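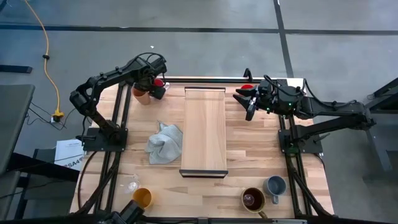
The two-arm table at Sekdale, with the tray and cups used in the clearing task.

On the unexpected movement of the left arm, and what has changed since

Posted 15 February 2020

Several readers have written to ask why the posts on table clearing stopped in the autumn. The short answer is that the left arm moved when it should have been holding still, and I did not think it proper to go on writing about results until the cause was understood. It is now understood, and I am free to set it out. The views are my own and do not represent those of my employer.

The task itself is simple to state. Cups and mugs stand at various places on the table, the two arms pick them up, and the vessels go onto the long tray in the middle. A cloth is left on the table in most runs and must be left alone. We had completed 280 runs of a planned 400 without anything worse than a dropped cup.

During the next run, Henok Workneh pressed the pause button and reached in to set a fallen mug upright. The right arm held its position. The left arm held for a moment and then swung toward its last commanded target, which lay beneath his forearm. He pulled back in time to avoid a pinch, although the wrist housing struck the side of his hand and left a bruise. Liya Habte used the emergency stop, and both arms lost power as designed. The incident was reported within the hour.

Our first explanation was wrong. We suspected a cable, as the bundles over the wrists flex a good deal, and Berhanu Bogale spent most of a week replacing and testing them. The old cables were sound. I mention this with some discomfort, for I was the person who insisted on the cable theory.

The fault lay in the pause function. When an operator pressed pause, the controller stopped sending new targets, but it did not clear the queue of targets already sent. The right arm discarded stale targets on its own. The left arm had been returned from repair at Geltow with an older version of the drive software, and that version kept them. If the link between controller and arm dropped briefly and came back, the left arm carried out whatever remained. Shafiq Begum found the pattern after reading through 2,635 lines of log by hand. The link had dropped nine times that month, and only once with a person's hand over the table.

The following changes have been made.

Pause now clears the queue on both arms and requires a fresh command before either will move.
Both arms run the same drive software, and the version is checked at startup. If the versions differ, the program will not start.
A person who needs to reach over the table must first use the emergency stop. Pause is no longer accepted for this purpose.
Any arm returning from repair is tested alone before it is bolted back on the rail.

The third change is the one that has met with complaint. Restarting from a full stop takes almost four minutes, and on a bad day a cup may fall over in every other run. I understand the irritation – I share it – but the rule will stay.

The same pause function was in use on the Kiani bench and has been corrected there as well. Clotberg uses a different controller and was not affected. Henok's hand healed without treatment, and he has returned to the table. The remaining runs will resume in April, and the earlier ones will be kept in the results with a note on the software version in use at the time.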